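Light for a Long White Room

The workroom at Oltley measures 1,477 square feet, and the first thing you notice is the ceiling — high, white and crossed with beams.
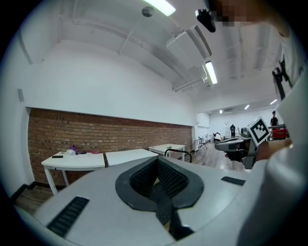
Fluorescent fixtures and ductwork over the Oltley workroom.

The beams and conduits are the same pale color as everything else up there, and the boxy duct was left exposed when the room was repainted last April. Boxing it in would have cost $1,908, so the money went to lamps. An air conditioning unit hangs high on the back wall. Switches for the far lights are still by the old door.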